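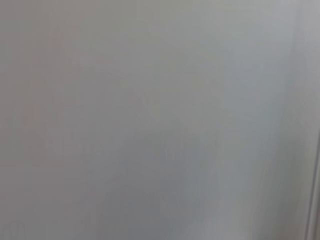 손목 카메라 화면이 초점을 잃은 회색으로만 채워질 때도 계획기가 신뢰도 값을 내놓는다면 그 값은 믿을 이유가 없다는 것이 머레아나 탭셀(Mereana Tapsell)의 지적이다. 티르노라(Tirnora)를 둘러싼 논쟁은 대체로 이 지적에서 출발한다.

티르노라는 베들리(Vedley)가 배포하는 로봇 팔용 시각 서보 및 파지 계획 소프트웨어이다. 손목 카메라 영상에서 목표 자세를 추정하는 인식 모듈, 궤적을 만드는 계획 모듈, 관절 명령을 내리는 제어 모듈로 나뉜다. 배포사는 "범용 근접 조작"을 내세우지만, 이 표현이 어떤 조건까지 포함하는지는 문서에 정의되어 있지 않다.

구조
인식 모듈은 영상 8장을 묶어 특징점을 추적하고, 그 결과를 400밀리초 주기로 계획 모듈에 넘긴다. 제어 모듈은 이보다 빠르게 돌며, 새 추정값이 없으면 직전 값을 그대로 쓴다. 카메라가 무늬 없는 면에 바짝 다가간 경우에는 추적할 특징점 자체가 부족하다. 흐릿한 명암 변화나 화면 가장자리의 밝은 선 하나로는 면까지의 거리를 정하기 어렵다. 선과 나란한 방향의 이동도 구별되지 않는다.

버전 2에서는 선명도 검사가 추가되어 기준에 못 미치는 영상을 버리게 되었다. 다만 버린 뒤의 동작은 사용자 설정에 맡겨져 있고, 기본값은 정지가 아닌 직전 추정값 유지이다. 변경 기록에는 "근접 안정성 개선"이라고만 적혀 있다.

평가
배포사가 공개한 성공률은 오수라(Osura) 시험 묶음에서 나온 것이다. 이 묶음의 물체는 대부분 무늬가 뚜렷하며, 벽이나 문짝처럼 단조로운 면을 마주하는 과제는 2개뿐이다. 실패한 시도 중 인식 단계에서 중단된 것은 분모에서 빠진다. 이 집계 방식은 부록의 각주에만 나온다. 탭셀은 제외된 시도를 포함한 수치를 요구했으나, 2023년 11월 20일 자 배포본에도 해당 수치는 실리지 않았다.

타미하나(Tamihana)는 같은 인터페이스를 쓰는 대체 인식 모듈로, 특징점이 모자라면 자세 대신 "미정" 상태를 반환한다. 작업이 자주 멈춘다는 불만이 있으며, 두 모듈을 같은 조건에서 비교한 자료는 아직 공개되지 않았다.

같이 보기: 시각 서보, 손-눈 보정, 불확실성 추정

문의 | 저작권 안내 | 맨 위로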